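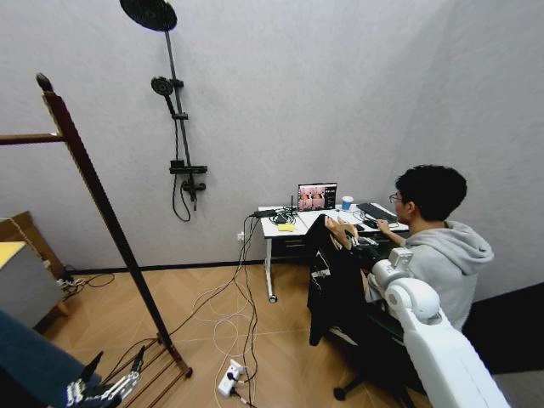
Study Rooms: New Booking Rules from September

The small study rooms on the second floor of the Cerncombe building can now be booked for up to 4 hours at a time. The old limit was two. Members studying for the licensing exams had asked for longer blocks, and the front desk was already extending most bookings by hand.

Reservations open 15 days ahead. You can book online or at the desk with your member card. If you are more than 20 minutes late, the room goes to the next person on the list. Please cancel if your plans change, even at short notice — the waiting list was long all through last spring.

Heiðrún Snorradóttir has taken over the schedule from Ingvar Østergaard, who moved to the Gendon branch in June. Questions about group bookings should go to her. Groups of more than six will still need the Stougaard Room downstairs, which has its own calendar and a $15 cleaning fee.

Printing is changing too. Each member gets 300 free black-and-white pages per term, up from 200. Color pages are charged as before. Unused pages do not carry over.

Drinks with lids are fine in all study rooms. Hot food is not, and that includes soup from the cafe. Lockers by the stairs are free during opening hours and must be emptied by closing time. Items left overnight are kept at the front desk for two weeks.

The second floor closes at 9 p.m. through the end of November.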